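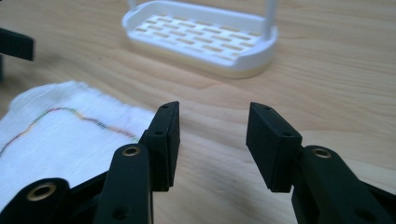
Gripper open over the table, cloth on the left, sponge holder at the back.

Hi all,

Good question from Ah-rin, and I've got opinions, so get a coffee. Quoting first:

> On Monday Ah-rin Chae wrote:
> We're starting on the kitchen cleanup tasks at Tefera next week and I'm
> trying to settle on how to collect. Do you folks record from the moment
> the gripper is over the table, or only once it's close to the object? I
> have 168 demos from a trial run and half of them begin with the fingers
> already around the thing. Training on them gives me a policy that's great
> at closing and hopeless at getting there. Also, is 200 per task enough or
> am I kidding myself?
> Ah-rin

Record the approach! All of it! We made the same mistake with the Surken set and ended up throwing out a whole week (I'm still a bit sore about it). The picture up top is the kind of view I like to see near the beginning of a demo: fingers wide open, plain wood between the pads, and the sponge holder well behind them. The policy needs plenty of views like that or it never learns what to do while it's still far away.

Move the stuff between takes, too. I shift the holder and the cloth every time, turn the holder a little, bunch the cloth differently, and swap who's holding the gripper after lunch, because people get into a groove and everybody's groove is different. Mine is apparently "too fast," according to Indidberg, who had to clean up my files. Fair enough.

As for 200, it depends how fussy the task is. For picking up one cloth on one table I'd start there and see. Our tidy-up set is at 1,518 now and I'd still like more with the holder near the edges of the view. I'd take 200 varied ones over a giant pile that all look alike, though, so don't panic about the number yet.

Oh, and keep your 168! Tag the ones with a late start and mix them back in afterward. They're perfectly good for the closing part.

The Tultico sheet we use for tagging has 2 columns I'd drop (lighting and "mood," don't ask), but the rest is pretty handy. I can send it over if you want it. Which gripper pads are you using, by the way? The stock ones or your own?

Cheers,
Jo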